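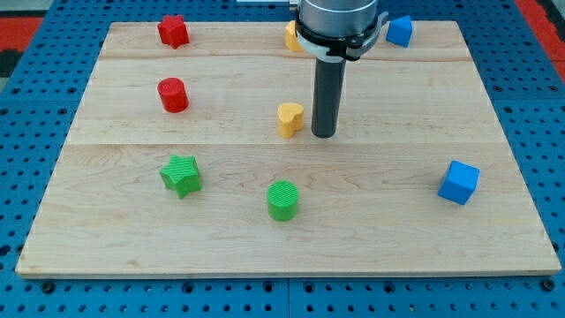

Colside, September

Okay, hi everybody. Let me put the water down. Can you hear me in the back? Good.

So I was asked to talk for half an hour on what it takes to get a regional dance crew from a gym floor to a paid stage, and I said yes before I looked at what half an hour feels like. I've run Nemadness for a good while now, first as a dancer, then as the person who books the van. I'm going to talk mostly about the van side of things, because the dancing side you all know better than I do at this point. My knees retired before I did.

(Wait for people to sit. Don't start the real part until the door's closed.)

First thing. Who we are. Nemadness started as a hip-hop class that ran over its time slot. The yoga people used to stand in the doorway with their mats and glare at us. We did one showcase at the Shetty, which a few of you will remember before they redid the seats, and the set was four minutes long and we'd rehearsed it so much that I could hear the count in my sleep. We came off and a woman stopped me by the coat rack and asked if we did weddings. We did not do weddings. I said of course we do weddings.

That was our first paid job, and I want to spend a minute on it, because everything I got wrong there I kept getting wrong for two years after.

I didn't ask how big the floor was. I didn't ask what it was made of. It was carpet. If you have ever tried to do a knee slide on hotel carpet in thin pants, you have my sympathy. I didn't ask who was playing our track, so the DJ had it on his phone, ripped off a video, with the first eight counts missing. And I didn't ask for a deposit. They paid us, they were lovely, but it took until the couple got back from their honeymoon.

So now I have a sheet. One page. It goes out before I say yes to anything. Floor size, floor surface, ceiling height if there are lifts, who's running sound, where we change, where we park, who I call when the gate's locked. You can all have a copy, it's by the sign-in. Steal it, put your own logo on it, I don't mind.

(Pause here. Somebody always asks if they can take a picture of the sheet. Yes.)

Okay, auditions. This is the part I get emails about.

Last open call we had 456 people sign up, and we had spots for very few of them. I'm telling you the number because I think younger dancers picture a tiny room where the judges are watching only them. It's a big room, and by the afternoon your judges are eating crackers and trying to remember whether number thirty had the braids or the red sneakers. So wear something I can write down. I mean that! A green shirt is a gift to me.

The second thing on auditions — learn the back half of the combo. Everybody drills the opening because that's what gets taught first and repeated most. Then we run it full out and the whole room falls apart at the same spot, and the three kids who know what comes next look like stars. They may not be the best technicians in the room. I still circle their numbers.

And be nice in line. My sister worked the check-in table for us one year, and at lunch I asked her who she liked. She'd seen them all with no music on. Two of her picks are still with us.

Which brings me to Jussara Bastos.

(Smile. She's going to be embarrassed. She's in the second row.)

Jussara did not make it the first time. I cut her. She likes me to tell this, or at least she's never asked me to stop. She came in with a samba background and she was moving on a different part of the beat from everybody around her, and I wrote down "late." She wasn't late. I was listening for one thing and she was giving me another. She came back the next year, did the same audition with the same feel, a bit louder in the hips, and this time I had the sense to put my pencil down and watch.

She choreographed most of our current set. The middle section, the one people film, is hers from top to bottom. When I asked her how she got that traveling step to work with eleven bodies she told me she laid it out on her kitchen floor with socks. I have since tried the sock method. I recommend rolled pairs, single ones slide.

I don't have a big lesson about cutting people. I still get it wrong. What I do now is keep a second list, the ones I wasn't sure about, and I invite them to a regular rehearsal a few weeks later. No numbers pinned on. It costs me one evening and we've found good people that way.

Next. Money. Nobody loves this bit, stay with me.

Our last away show cost us 1035 dollars before anyone danced a step. That's van, gas, one night in a motel with the crew doubled up, and food. The fee was 879. You can do that in your head. We took it anyway, and I'd take it again, because the booker from Zikon was in the house and that turned into the spring dates. But I took it knowing. That's my whole point with money. Lose it on purpose if you're going to lose it, and tell the crew. I stood up in rehearsal and said, this one's in the red, here's why I want to do it, who's in? They were all in. If I'd let them find out later, I don't think they would've been.

A few smaller things on money while I'm here. Costumes — buy one spare in the middle size, every time. Somebody's zipper will go. Put the music license in the budget from day one and ask the venue in writing whether they cover it, some do and some think they do. And pay your choreographer even when she's your friend. Pay her first, in fact, before the T-shirts.

(Drink water. Check the clock. If it's past 7:20, skip the bus story.)

The bus story. All right, we've got time.

We were headed up to a festival and the van wouldn't start, so we took the city bus with everything. Two speakers, the garment rack, a bag of kneepads that smelled like you'd expect. The 44, which stops everywhere. At some point a little boy asked what we were, and one of my guys got up and did eight counts holding on to the pole, and then the whole back row joined in sitting down, arms only. The driver turned his radio off so we could use ours. We got there with nine minutes to spare, warmed up like I have never seen that crew warmed up, and danced the best set of that year. I've thought about doing it deliberately. I haven't, the rack is a nightmare on stairs.

Rehearsal. I get asked how often. We do two evenings a week and one longer one before a show. I used to do four, and people got hurt, and they got sick of each other. The thing that made the most difference was ending on time. When I say nine, the music goes off at nine, even in the middle of a run. People give you more when they know when it's over.

Film your run-throughs and then don't watch them that night. You're tired and you'll hate everything. Watch it the next day with coffee and write down three notes, the top three, and leave the rest. I used to send the crew a page and a half. One of them told me, years later, that she'd never once read to the bottom.

And on social media, since I know it's coming up in the questions — we post, we don't chase. The clips that did well for us were the ones somebody shot from the wings while we were laughing at a mistake. The polished one with the fog machine did nothing, and the fog set off the alarm.

Last bit, and then I'll take questions for as long as they let us have the room.

If you're starting a crew this season, get three people who will show up. That was us, after that first class got moved to a worse hour and most of it quit. Three of us in a cold gym with a speaker that only worked if you leaned it against the wall. I'd pick reliable over brilliant, and then if you're lucky the brilliant one comes through the door later and you don't cut her the first time like I did.

We're doing the full set at the Shetty later this month, Jussara's middle section and a new closer I'm not allowed to talk about. Tickets are at the desk, the aisle seats on the left have the better view of the floor work.

(Thank the hosts. Point to the sheet again. Ask Jussara to stand up, she'll say no, ask twice.)

Okay. Who's first? Yes, green shirt.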